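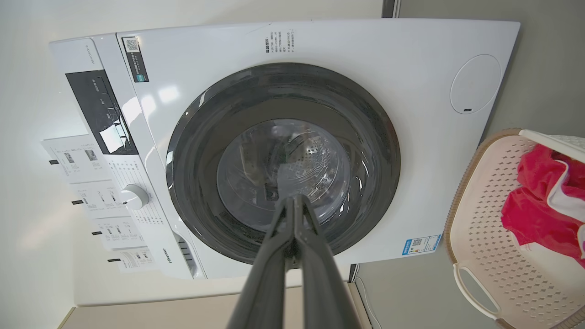
Teaching the arm to open a washer door by remote control, it keeps slipping

I've recorded 100 runs and the playback still misses the door handle on most of them. Should I just keep recording?
Vallham

Oh, I remember this stage well! Go slower on the last bit before the handle, and start from a few different spots - mine only ever learned one. I threw out my first 132 runs and felt much better for it.
Trarnia

Check your gripper is closing all the way. Mine wasn't.
Witeck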